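Fridge notes, part 2: the freezer compartment

24/02/2019

The two-door fridge has now been in the back room long enough for me to write up how it is set up. Part 1 covered the delivery and the leveling feet. Mariann Szabó asked for the rest, so the rest follows, starting at the top.

The freezer compartment was emptied before anything else. I keep it that way until the thermometer has given me two full days of steady readings, logged every two hours in the same spreadsheet I used for the old Livby. A loaded freezer holds its temperature too well to tell you much about the thermostat. An empty one shows each cycle.
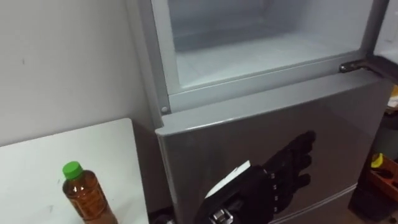
Frost is the other thing I track. I defrost when the layer reaches the thickness of a coin, measured with the depth end of a caliper at the same spot on the back wall. Before a defrost, the contents go into a Welico cool bag, which holds them well enough for the time it takes. I do not scrape. A bowl of warm water on a folded towel, door open, and the layer lifts away by itself. Miklós Dudás uses a hair dryer and has a warped drawer front to show for it.

Placement next. The table and the fridge have a narrow gap between them, and I want it kept. The manual asks for free air at the sides, and I also need to get a duster on a stick down there. Kinga Bodnár suggested a slim rolling shelf for the space. I measured, considered it, and decided against it. 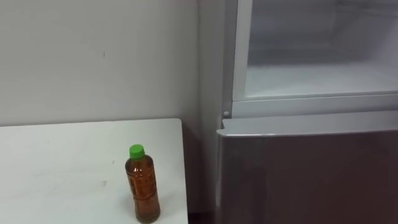 The table is the staging surface. Whatever is going into the fridge stands on it first, gets wiped, and is then put away by shelf. Bottles go in the door, lids checked for tightness. Iced tea is the main drink here from June onward and I buy some outside the season too. A bottle left upright near the front of the table is easy to reach when the door is opened with the other hand. The white top picks up marks quickly. Dish soap takes off most of them, and baking soda paste gets some of the others.

Running cost so far: the meter socket, a Umer, cost 3,360 forints. I have it on the fridge permanently and reset it on the first of each month.
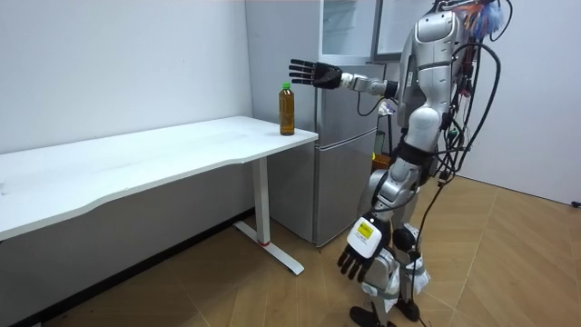
How long should a fridge stand after being moved before it is switched on?
Overnight if it traveled on its side, and a couple of hours if it stayed upright. I waited overnight anyway.

The door seals were tested with a strip of paper at 2 points per side. Close the door on the strip, pull, note the resistance. One spot on the lower door let the paper go with almost no drag. I cleaned the gasket with warm water, warmed it gently, and pressed it back into shape. The second test was better. The upper door gave even resistance at each point. I will repeat both in June, when the room is warmer.

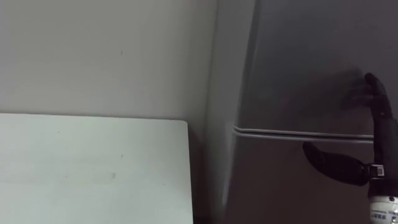 Two-door fridge beside the white table, with the gap left free.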